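Small Kitchen, Big Snacks: the Elivine Street gallery

Welcome to the snack page! When we moved into the Elivine Street apartment in May, the kitchen came with one short counter, a sink the size of a shoebox and no oven at all. So most of the cooking has drifted out to the long white table in the next room, and I have to say I like it better out there. There's space to spread everything out, the light is lovely, and you can grab a stool and talk to whoever is doing the work.

I've been adding to this page a little at a time. It's mostly trays, plates and things that can be made in a toaster oven, with notes underneath so I can remember what I did the next time I get a craving. If you have a tiny kitchen too, I hope something here makes you want to drag a table over and get going.

Our standby is the snack tray: something sweet and round in overlapping slices, something crisp along the side, all in one foil container. Foil is great for this. You can bend the rim back into shape when it gets knocked, it fits on a crowded table, and it goes along to a friend's house without anybody having to remember to bring your good dish home. I buy the trays in a stack of 8 and they never last as long as I think they will.

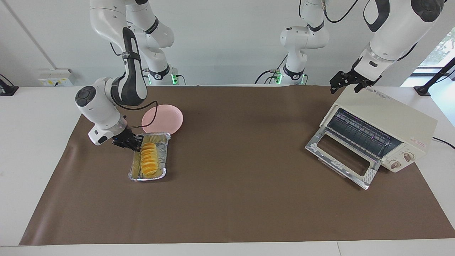
Snack tray, pink plate and toaster oven out on the big brown mat.

I love that pink plate. It's shallow, so it's no good for soup or anything with a lot of sauce, but for sliced fruit, crackers or a couple of warm tarts it's exactly right, and pale yellow food looks so cheerful next to it! The cream toaster oven gets along with it nicely too. I didn't plan the colors at all, they just ended up together and now I'm picky about what else is allowed on the table.

The mat was the best thing we did for this setup. A white tabletop shows every crumb and every drip of juice, and before we had the mat I was wiping it down constantly. Now I lay the mat out first, put everything on top, and shake it off over the sink when we're finished. It also stops plates from sliding around when you're in a hurry (I'm always in a hurry).

A few notes on the food, for anyone who wants to try a tray like this at home.

Apple slices: cut them thin, keep them the same thickness if you can, and lay them like fallen dominoes, each one halfway over the last. A squeeze of lemon keeps them bright. Peaches work the same way if they're on the firm side.

Crackers: stand them up in a strip along one side and pack them snugly. Fill the tray with crackers last or the fruit will make them soggy. I've learned this more than once.

Warm version: 200 degrees in the toaster oven, fruit only, until the edges start to soften. Brush with a spoonful of melted butter first, and add brown sugar if you're in that kind of mood. Leave the crackers out until it's back on the table.

Dip: plain yogurt, honey, a pinch of salt. Cinnamon in the fall. You can make it the night before and it only gets better.

The window deserves a mention as well. It looks out into green leaves and in the late afternoon, 4 or so, the whole table gets this soft light that makes even a plain cracker look like a treat. I keep meaning to put a pot of basil over there. Mint, maybe, for the fruit.

Coming up next on this page: cheese toasts with pickled onions, a baked pear thing I'm still fiddling with, and a whole row of little tomato tarts if the tomatoes ever hurry up. I'd also love to find a second plate in the same pink, slightly bigger, so if you spot one at a yard sale, please grab it for me!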